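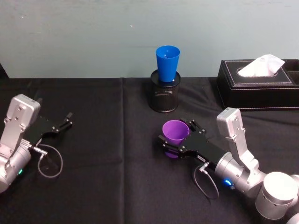
**For immediate release**

**Fleltel opens its Jurham workshop for a June afternoon of robots, cups and questions**

JURHAM: We're opening our doors again this June, and I get to write the announcement, so please forgive me if it sounds more like a letter from a neighbor than a press release. Fleltel is holding its open day at the Jurham workshop from noon until 7 p.m. Admission is free, you don't need to know a thing about robots, and kids are very welcome as long as a grown-up comes with them.

The main attraction is Skarker, our two-armed tabletop system. We've been working on it for 3 years, and most of that time it has been behind a closed door with us fussing over it. I'm thrilled that people finally get to stand close and watch it work! (Close means behind the yellow floor tape. We'll show you where.)

## What Skarker will be doing

Tidying up plastic cups, mostly. I know, I know. When I tell friends that, I get a very polite smile. But picking up a light plastic cup and setting it down inside a narrow container is a wonderful little job for a robot, and it's the one I'd choose if I could only show visitors a single thing. Squeeze too hard and a thin cup can bend. Come in at a bad angle and it catches on the rim of whatever you're trying to put it into. The arm has to get to the right spot, keep the cup upright and let go at the right moment, and you can follow all of it from a few feet away without anybody explaining a screen full of numbers.

We use an ordinary black wire-mesh pencil holder as the target and bright tapered cups in blue and purple, all on a black cloth. The setup is as plain as we could make it. There's an arm on each side, each with its own black gripper, and either one can be given the next cup.

There's one moment I'd tell you to watch for, when the gripper has the purple cup over the holder and the bottom of it is down past the rim. I've seen that so many times and I still lean in. 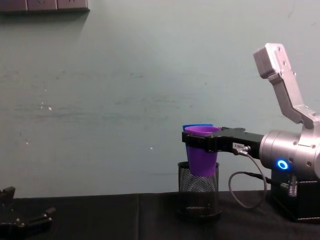

## How the afternoon runs

Doors open at noon, and the first demonstration starts at 12:30 p.m. After that we run one every hour on the half hour, with the last at 5:30 p.m. Each lasts 12 minutes, followed by as many questions as you'd like to ask. If you miss the start, just slip in at the back.

Between demonstrations we'll have:

- A hands-on table with a spare gripper (powered down), so you can feel the weight of it and move the fingers yourself
- A beginner's corner where you can put together a simple pick-and-place routine on a laptop and see it play out in simulation
- Our wall of failed gripper fingers, going back to the very first ones, which I'm weirdly proud of
- Coffee, lemonade and cookies in the front office

At 3 p.m. there's also a short talk by our engineering team on how Skarker plans a movement when two arms share one small table. It's meant for a general audience. I sat through the practice run and followed nearly all of it, and I came to Fleltel from a garden center.

## A word about Nistor

Nistor is the software that runs underneath Skarker, and the open day is the first time we're showing it outside the company. It keeps a record of every attempt the arms make at a task, good and bad, so our engineers can go back and look at what happened. There are 2,049 cup attempts in the log as I write this, and we'll have a screen by the demonstration table where you can scroll back through them. Some of the early ones are pretty funny. Ask to see the cup that got placed very carefully on top of nothing.

We'll be adding every run from the open day to the same log, misses included. If the arm drops a cup while you're watching, please feel free to cheer anyway. We usually do.

## Getting here

The workshop is at the far end of the Jurham mill yard, with our name over the blue door. Parking in the yard is free, but it fills up early, so the bus is a good bet if you're coming after lunch. The whole ground floor is step-free, and there are chairs at the front of the demonstration area for anybody who'd like one. The arms themselves are fairly quiet, though the room can get loud when it's full. The 5:30 p.m. demonstration is usually the calmest, if you'd like a little more space.

School and club groups should send us a note ahead of time so we can save you a spot near the table. Everybody else can just turn up.

## For reporters and photographers

Come at 11 a.m. if you can. We'll run the full demonstration for press before the public arrives, and our engineers will be free to talk until the doors open. Photography and filming are fine all day, with one request: please leave the flash off near the table, as it can confuse the vision system. We're also happy to rerun a particular movement if you need it from another angle.

Please check in at the front office when you get here. Interview requests and group visits both go through the Fleltel press desk at the Jurham workshop.

## About Fleltel

Fleltel designs and builds small two-armed robot systems for light handling work on benches and tabletops. Skarker and Nistor are both developed at our workshop in Jurham.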